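Subject: Re: Meeting room at Tralwood for the December members' day
Date: 6/9/20

Dear all,

thank you for the quick replies. I answer the questions below the quoted part, so that everybody has the same information.

> Is the Hsiao room still possible for us, or do we have to take
> the small one again? Last time people were standing at the wall.
> Also I would like to know what the price includes, and if we
> can bring our own food.

Yes, the Hsiao room is still possible. Tralwood keeps it for us until the end of next week, without payment. The price is 900 for the whole day. With the projector and the second microphone it becomes 1039, and I think we should take this offer – the sound was a problem last year.
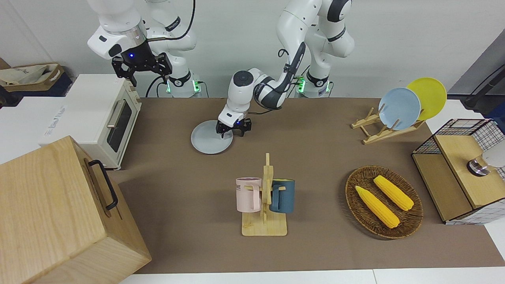 The small room, Justow, has 17 seats and is cheaper, but it has no window that opens. I would prefer not to use it for a full day. We could take it only for the afternoon, when the Preva group wants to meet separately. I have asked for a price and I am still waiting.

About food: we may bring our own, cold or warm, but the room must be left clean. Coffee and tea can be ordered from the house until 2 days before the meeting.

What I need from you:

1. Please write to me if you come for the full day or only for the morning. The seating plan depends on it.

2. If you want to give a talk, send me the title and the length. Slides can come later.

3. Tell me if you will bring something for the lunch table, and if it has to be kept cold.
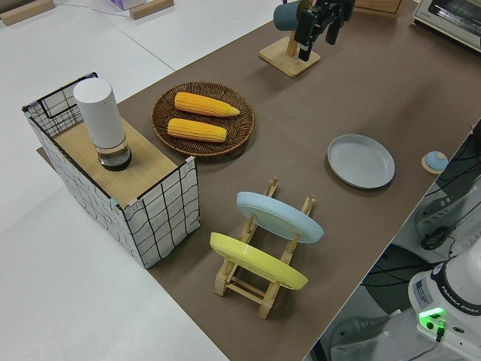 4. If you come by car, I need the number plate for the parking list. The gate is closed for cars which are not on the list.

Please reply to the list and not only to me, then the others can see what is already decided.

Best regards,
your meeting organizer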